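May 8, 2026

Green again

My kitchen is green for the third time in 25 years, and I am as happy about it as I was the first time. I finished the last bit of trim yesterday evening with the windows open and the radio on, and then I stood there with a cup of tea going lukewarm in my hand and just looked at it for a good long while. It's a pale green, a little gray in the shade and a little minty when the sun comes around. If you have been reading here for any length of time, you already knew it was going to be green.

I think it started with my grandmother's pantry in Fadley. She had one of those narrow rooms off the kitchen with shelves all the way up, and every inch of it was painted the same soft green, the shelves and the walls and the ceiling and even the hooks. I suppose somebody had a bucket to use up. It smelled like cloves and onion skins in there, and in the summer it was the coolest place in the house, so I would take my library books in and sit on the flour bin until I was called for supper. I have never found out what that color was called. I have spent a fair part of my grown-up life trying to match it from memory, which I know is a silly thing to do, but there are worse hobbies.

The first kitchen was the rental on Riquelme Street, number 3556, upstairs, with the crooked stove. I asked the landlord if I could paint and he said I could do whatever I liked as long as I didn't paint the refrigerator. (I had been thinking about the refrigerator!) That green was much too bright. I bought it off the mistint shelf, and in the evening with the overhead light on, it made every dish of mashed potatoes look as though it had gone off. I lived with it for years anyway, and I got fond of it the way you get fond of a noisy neighbor.

The second one was here, when we moved in, and it was a nice quiet green that went by the name of Plultetti 467. I remember the number because I wrote it in pencil on the inside of the cupboard over the sink, and I would recommend that to anyone who is painting anything. Write it down somewhere in the room itself. Don't write it on the receipt, and don't trust the lid of the can, because the lid will be covered in drips by the time you want to read it.

So in March, when I finally admitted that the wall behind the stove was past scrubbing, I copied the number onto a slip of paper and went down to Nirnberg's, feeling very organized. They don't carry that line anymore. The young woman at the counter was awfully kind and she got out the big fan of samples, and the two of us carried it over to the door to see it in daylight, and I came home with a whole pocketful of little cards. They were taped up beside the window for weeks. I moved them around in the morning and again at supper. My husband, who is a patient man, said they were all the same color, and then one night he pointed at the second from the left and said he didn't like that one, so he had been looking after all.

A few things I learned this time around, in case you have a kitchen of your own to do. Paint your samples on a big piece of cardboard and leave a bare border all the way around, or the old color will fool your eye. Look at them at the hour you really use the room. Pale greens go up a shade lighter than you expect on a big wall and a shade darker in the corners, at least in this house, where the corners have never seen much sun. And do the ceiling first, even if you are sure the ceiling is fine. Mine was not fine. Once the walls were fresh it looked like weak coffee, and I was back up on the ladder with my neck complaining.

The trouble with having a favorite color is that you start to see it everywhere. I've got green mixing bowls and green dish towels and a green raincoat with a torn pocket that I refuse to give up.
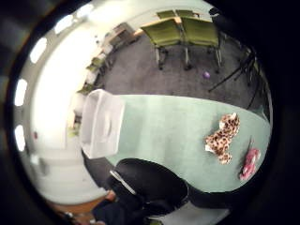
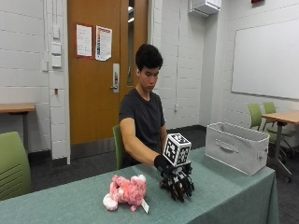
Green across the table in both of these, and a leopard-print plush in the first.

The curtains are next. I have some plain cream cotton put by that I bought for the bedroom and never cut, and I think it will do if I can find the other half of it. I'll put up the pattern for the tie-backs when I've made one that hangs straight.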